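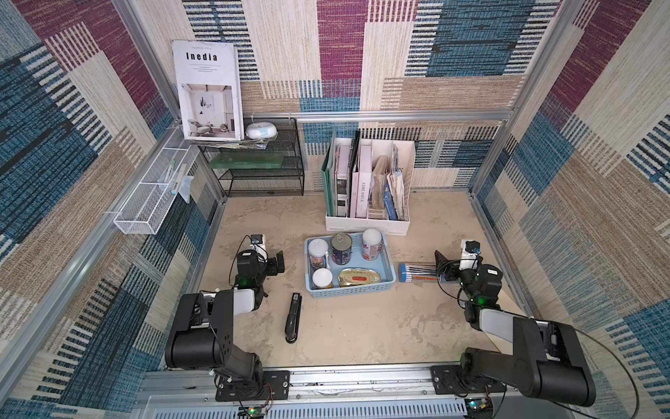 How to sort a pantry basket

A small plastic basket with slotted sides keeps canned food and other containers together on a shelf, and you can lift the whole lot out when you need something from the back.

1. Empty the basket. Wash it in warm water with a little dish soap and let it dry.

2. Check the date on every can. Throw out anything that is dented along the seam, rusted or swollen.

3. Put the tallest containers in first, along the back. Cans with a plastic lid usually go here.

4. Stand ring-pull cans next to them with the ring facing up. Don't stack anything on the rings.

5. Fill the front with the short items. Turn the labels outward so you can read them.

6. Lift the basket by both ends. If the bottom bows, take out a can or two.

The basket I use is the Rollitz 304, but any basket about that size will do. Measure your shelf before you buy one, and leave enough room above the tallest can to tip it out.

Keep pens, pencils and batteries somewhere else. They slip through the slots.

Nattawut Thongdee
Last updated September 29, 2019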